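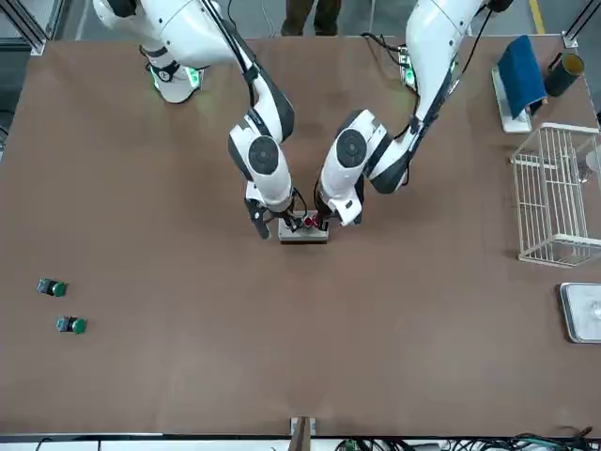 Last changed: Apr 22, 2021

Econ revision, day 2 of panic. Did the Prendlow paper again – 57 out of 100. Elasticity fine. Break-even still a mess, I keep forgeting fixed costs. If output is 1,000 units and price drops, what happens to avarage cost? Nothing! Wrote that it fell. Dumb.

Monopoly notes tonight, then public corporations. Bed by midnight, ha.

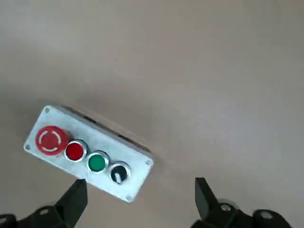
Aswood wrote back under my January post that average cost only moves when output moves, so draw the curve first and stop guessing. Ok. Drawing it.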